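FOR IMMEDIATE RELEASE

Thursday, April 14, 2022

Endlow Opens Its Handling Guide for Hand-Held Grippers to Everyone

Endlow is delighted to announce that the Sundenura Practice Guide, a shared set of working rules for people who collect demonstrations with hand-held grippers, is now free to read, copy and adapt. The guide was written with Jirnotitz, a workshop that builds finger pads and linkages, and it has been in daily use in both places since January.

The guide has 66 rules in 12 chapters. Most fit on one line. They cover how a work area is laid out, how two tools share it, how soft items are held, what gets checked between takes, and when a take should be thrown away. A closing chapter deals with the people doing the work: breaks, wrist strain, lighting and who gets to call a stop. (Anyone may call a stop. That is rule one, and it was the first one everybody agreed on.)

We are especially pleased with the chapter on shared reach. Two grippers over one small surface can get in each other's way very quickly, and until now each team had its own habits for sorting that out. The guide asks for one tool to be named the holder and the other the mover before a take begins. The holder stays put until the mover has opened its fingers and is clear. If roles need to change, the take ends and a new one starts.

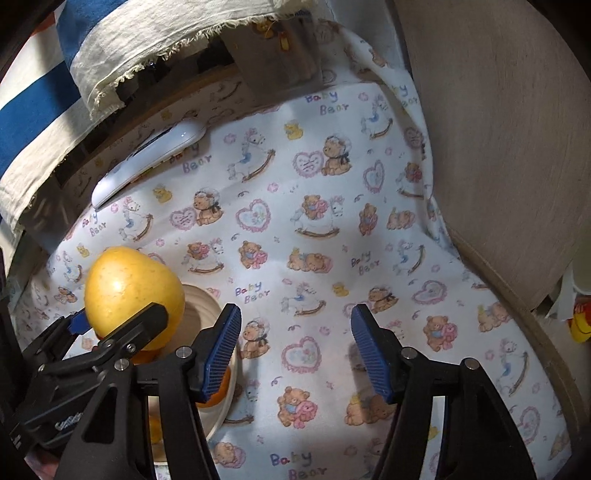 Intarasuk, which tried the draft chapters over the winter, wrote back that the holder and mover rule was the easiest to teach and the hardest to keep, and asked for a spoken cue at the handoff. Its trainers found that operators who said the word "clear" out loud stopped drifting into each other's space, even on long days. The suggestion went straight into the text, and we are grateful for it!

Other changes came out of the same round of comments. The section on pads now asks for a check at the start of each session and again after every 8 takes with produce, with juice or grit wiped off before work goes on. Pads with torn or smooth patches are replaced in pairs, left and right together. Screws and joint pins are looked over at the same time. The whole check takes about 5 minutes, and the teams that tried it were happy to keep it.
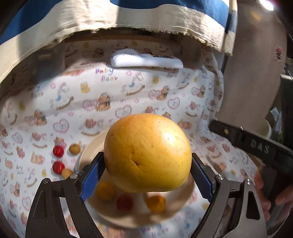

Soft goods get a chapter of their own, and it was the most fun to write. Its main rule is that an item should be held by its sides, with both pads in contact before any lift, and with no more squeeze than it takes to keep hold. Size matters too. A large citrus fruit held between two blue textured pads, with cherry tomatoes close by, calls for a wide opening and a slow close, and the guide asks the operator to look at the small items near the fingers before moving off again. Bruised produce is logged and set aside -- it does not go back into the next take.

The guide does not set limits on the objects or surfaces a team may use. Plain tables, printed cloth, trays and boxed work areas are all fine, as long as the layout is written down well enough for someone else to set it up again.

Endlow and Jirnotitz will keep the text up to date together. Comments from small teams and first-time operators are very welcome, and so are rules that did not work for you. Translations are welcome as well, provided the rule numbers stay the same.

Copies of the Sundenura Practice Guide, along with a one-page checklist for the wall, can be requested from the Endlow press desk.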